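Kapitel 7
Zweiarmige Greifsysteme als Komplettpaket: Angebot, Leistungsumfang und Bewertung

Lernziele
Nach der Bearbeitung dieses Kapitels sind Sie in der Lage, den Lieferumfang eines zweiarmigen Greifsystems anhand der Anbieterunterlagen zu beurteilen, Herstellerangaben von eigenen Messwerten zu trennen und einen Abnahmeversuch mit gemischten Alltagsgegenständen zu planen.

7.1 Vom Einzelgerät zum Paket

In den vorangegangenen Kapiteln wurden Arme, Gelenkantriebe und Endeffektoren als einzelne Baugruppen behandelt. In der Beschaffungspraxis tritt diese Sichtweise in den Hintergrund. Ausbildungsstätten und kleinere Entwicklungsabteilungen erwerben heute überwiegend Pakete, in denen Arme, Greifer, Kameras, Steuerung und Einweisung unter einer Bestellnummer zusammengefasst sind. Die Verantwortung für das Zusammenwirken der Teile liegt damit beim Anbieter. Der Käufer muss dafür eine Leistungsbeschreibung prüfen, die weit mehr umfasst als Traglast und Reichweite.

Als durchgehendes Fallbeispiel dient das Paket Juris der Firma Hiresano. Es wird in zwei Ausführungen angeboten. Die Grundausführung enthält die Arme, je einen Zweibackengreifer und die Steuersoftware. Die erweiterte Ausführung schließt Kopf- und Handgelenkkameras sowie eine Einweisung von 27 Unterrichtsstunden ein. Der Listenpreis des Erweiterungssatzes beträgt 3260 Euro; ein Wartungsvertrag wird gesondert mit 425 Euro je Halbjahr berechnet. Die Angaben entsprechen dem Stand der Anbieterunterlagen vom Dezember 2018.

Für die Bewertung wurde ein Arbeitsplatz aus zwei aneinandergestellten Tischen verwendet. Die Auswahl der Gegenstände folgt der Prüfliste Kolář, die starre, weiche und gemischt aufgebaute Objekte nebeneinander vorsieht.

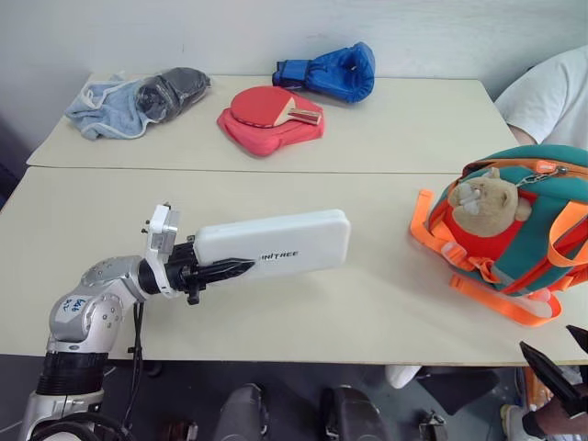 Abb. 7.1: Greifer an einem flachen Kunststoffgehäuse; auf den Tischen außerdem Rucksack, Tischtennisschläger und Boxhandschuh.

Die Prüfliste ist bewusst uneinheitlich gehalten. Ein flaches Gehäuse mit gerundeten Ecken bietet den Greiferfingern nur eine geringe Angriffshöhe. Ein Kinderrucksack verformt sich beim Zugreifen, und seine Gurte können sich an benachbarten Gegenständen verfangen. Der Schläger wiederum besitzt einen gut greifbaren Griff, liegt jedoch auf seiner textilen Hülle, sodass der Greifer zwei übereinanderliegende Objekte unterscheiden muss. Anbieter führen ihre Systeme häufig nur an Objekten einer einzigen Klasse vor. Aus solchen Vorführungen lässt sich auf die Eignung für gemischte Aufgaben kein Schluss ziehen.

7.2 Kameras am Handgelenk

Der Aufpreis für die erweiterte Ausführung entfällt zu einem erheblichen Teil auf die Handgelenkkameras. Ihr Nutzen ist in der Fachdiskussion unbestritten, ihre Grenzen werden in den Verkaufsunterlagen dagegen selten benannt. Eine Kamera in unmittelbarer Nähe des Greifers erfasst den Gegenstand aus sehr kurzer Entfernung. Große Objekte füllen dann den überwiegenden Teil des Bildes, und die Umgebung bleibt nur am Rand erkennbar.

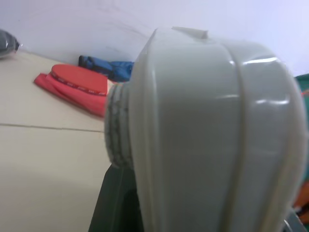 Für die Beschaffung ergeben sich daraus zwei Prüfpunkte. Zum einen ist festzustellen, ob die Software die Ansichten von Kopf und Handgelenk gemeinsam auswertet oder lediglich nebeneinander anzeigt. Zum anderen ist das Verhalten bei glänzenden, hellen Oberflächen zu untersuchen. Reflexe können Kanten überdecken und die Schätzung der Greifposition verfälschen. Hiresano gibt hierzu im Datenblatt keinen Grenzwert an. Das Vergleichspaket Darkidwood nennt einen zulässigen Beleuchtungswert von höchstens 600 Lux am Arbeitsplatz — eine Angabe, die im Abnahmeprotokoll überprüft werden kann und deshalb positiv zu werten ist.

7.3 Beidhändiges Arbeiten

Ein zweiter Arm erhöht den Preis, den Platzbedarf und den Aufwand der Einrichtung. Gerechtfertigt ist er dort, wo ein Gegenstand von einer Seite gehalten und von der anderen bearbeitet, übergeben oder ausgerichtet werden muss. Im Versuchsaufbau liegt das flache Gehäuse hierfür auf dem vorderen Tisch im gemeinsamen Arbeitsraum beider Greifer. Zu beachten ist die Kabelführung: Leitungen, die frei vom Greifer herabhängen, schränken die nutzbaren Bahnen ein und sind bei der Abnahme in allen vorgesehenen Stellungen zu kontrollieren.
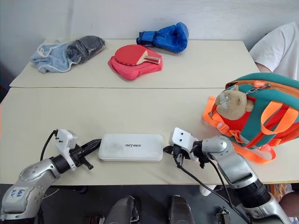 7.4 Aufbau des Abnahmeprotokolls

Das Abnahmeprotokoll wird vor der Bestellung mit dem Anbieter vereinbart und ist Bestandteil des Vertrags. Es enthält die Liste der Prüfobjekte, deren Ausgangslage auf dem Tisch, die Zahl der Wiederholungen sowie die Bedingungen, unter denen ein Versuch als gültig gilt. Abbrüche durch das Bedienpersonal sind gesondert zu erfassen und dürfen nicht aus der Wertung genommen werden.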